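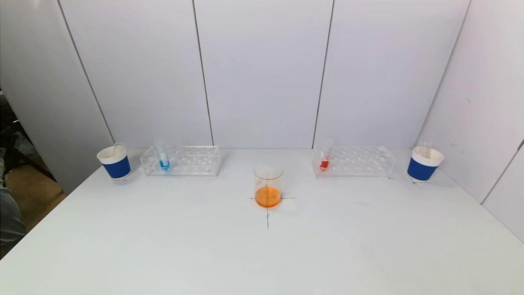 Bench layout at our place, beaker on the cross, blue on the left and red on the right

benchrat_iv wrote:
So I've been a lab tech at Listemari long enough to have strong feelings about pipette tips, and since October my job has been drifting. We got an arm for sample prep (the project is called Drulloris, don't ask me) and I went from doing the pouring to setting the table for the thing that does the pouring. Every run starts with me putting cups, racks and beaker back on the pen marks. My wrists love it! My brain is less sure. Anyone else been through this?

mquinlan wrote:
Yep. I used to do 95 preps on a busy shift and now I babysit. I'm bored, but I go home without an ice pack. I'd take that trade again.

etim_nights wrote:
Hard disagree. At our site they told us the arm was "extra hands" and then cut the evening crew. Ask what happens to your hours, and get it in writing.

benchrat_iv wrote:
Fair, and I did ask. Shafiq, our supervisor, says hours stay put through the 60 day trial - after that he got kind of vague.

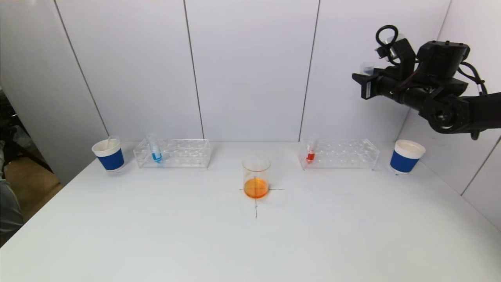 What bugs me more is the training side. Imelda started this summer and she's hardly poured anything by hand. She's great at resets, quicker than me, but if the arm is down for a day she's stuck waiting for one of us old folks.

mquinlan wrote:
We fixed that with 30 minutes of hand work at the start of each shift, arm switched off. People grumbled, then they kept it.

charito_m wrote:
Sorry, but why train people on a skill the company doesn't want to pay for? Teach her to program the arm. That's where the raise is.

etim_nights wrote:
What raise lol

benchrat_iv wrote:
Both, maybe? I'm going to ask Shafiq about the 30 minutes thing and whether Imelda can sit in on the programming sessions. Will post what he says.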